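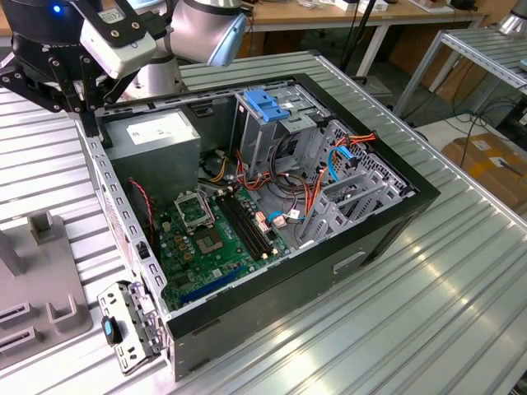 Figure 7.1 A desktop tower on its side with the side panel removed. The CPU socket is empty and its retention bracket is raised.

Chapter 7
Opening the Case

Most repair guides begin with a drawing of a computer in which every part has its own color and plenty of room around it. Few students ever meet that computer. The one in Figure 7.1 is closer to what you will get: power cables in red, orange, yellow and black running across the middle of the case, and a good part of your view taken up by wire.

This chapter is about looking before touching. You may have been told that a trained eye can spot a bad part as soon as the panel comes off. Be suspicious of that. A power supply that has failed can look the same as one that works, and a clean motherboard proves very little. Kulap Yimyam kept notes on 290 towers brought to the Thongdee repair room, and in 200 of them she could find no fault by sight alone. Her notes cover one shop and mostly older office machines, so treat the figure as a warning and leave it at that.

What a first look can give you is a map. Find the power supply, a gray box in our figure, and follow its cables outward. Find the memory slots and check the small latches at their ends. Find the drive cages. If the processor is out, as it is here, keep fingers and tools well away from the exposed pins. Bent pins can sometimes be straightened, though we would not plan a repair on it.

The same doubt applies to cable color. Color codes on power leads are fairly dependable. On data cables they mean next to nothing. A light blue SATA cable is no faster for being light blue, whatever the package suggested.

Before you begin
Unplug the tower and lay it flat with the open side up. Have paper and a pencil ready. The Skavstead worksheet has a blank case outline, but it assumes a layout that many towers don't follow, and a rough sketch of your own will do.

7.1 Tracing the Power Cables
Start at the supply and take one bundle at a time. Write down where each connector ends, including the ones that end nowhere.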